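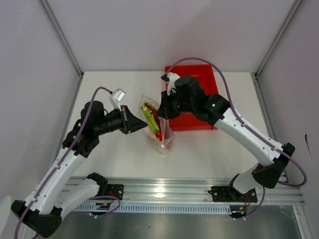 How long do bagged carrots and potatoes keep in an unheated mudroom over the winter?

Carrots will hold for a couple of months if the room stays just above freezing. Potatoes want it a little warmer than that and need to be kept dark. Take both out of sealed plastic first.

Asked 2022-12-13 in Food Storage, viewed 597 times

More detail on my setup. We moved to Stalden in June and the house has a mudroom on the north side with no heat. I bought too much at the fall sale and now I have four bags of carrots and a big sack of potatoes out there. The thermometer on the wall said 36 this morning. The carrots came in plastic and there are drops of water on the inside. Should I poke holes or move them to something else? The fridge is full.

2 answers

Answer from calel_cellar (accepted)

36 is fine for carrots. The water in the bags is your problem. Open them, throw out anything soft, and wipe the rest with a dry towel. Don't wash them. If they still have tops, cut those off or the roots go limp.

Then get a bucket or a wooden box and layer them in damp sand. Play sand works. It should feel like a wrung-out rag and not drip. Keep the carrots from touching each other if you have the room. Mine last until March this way.

The potatoes are too cold at 36. They won't rot from it but they turn sweet and go dark when you fry them. An inside closet on an outside wall is usually better, somewhere in the 40s. Paper sack, top folded over. Don't put apples in there with them.

Check everything every 12 days or so. One bad potato will take the ones next to it.

Answer from nunow

I just poke holes in the bags with a fork and leave them. Lost a few last year but not many. Watch out if you get a real cold night, mine froze solid once and they were mush after. An old blanket over the top helps.

Comment from the asker: Moved the potatoes to the hall closet. Going to buy sand this weekend. Does it matter if it's the cheap bag?

Comment from calel_cellar: Cheap is fine. Just not the kind with salt in it for driveways.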